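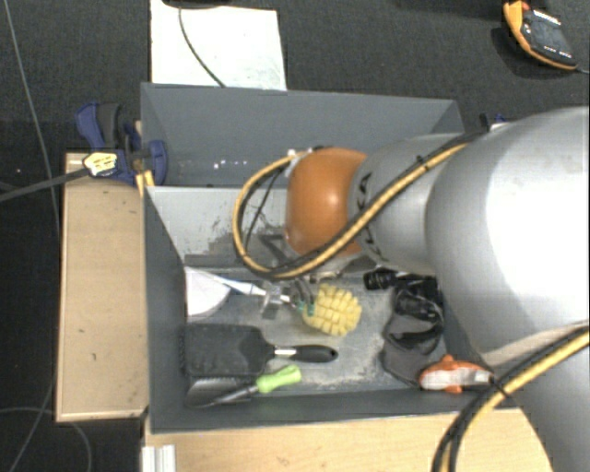 Does a reader's stated liking for a memoir depend on how early the author's childhood appears in it? Only weakly: in our sample, the position of the first childhood episode explained little of the difference in ratings once book length was held fixed.

3.2 Reader ratings and chapter order

We drew 134 reviews of comic memoirs from the Pluraden archive, keeping only those of 800 words or fewer. Each review was coded by two readers working apart, following the scheme of Laxdal and Zou. A review was marked "early" if it named a childhood event before any adult one. Disagreements were settled by a third reading.

Reviews marked "early" used more words of sympathy and fewer words about style. The pattern held for books issued by Saltton and by Fotmont, although the Fotmont titles were longer and drew fewer reviews. Figure 2 plots rating against the page of the first childhood episode. Two titles with long family prefaces lie far from the fitted line and were kept in the analysis. Intervals were obtained from 1000 resamples, drawn by title.

12 shares
3 comments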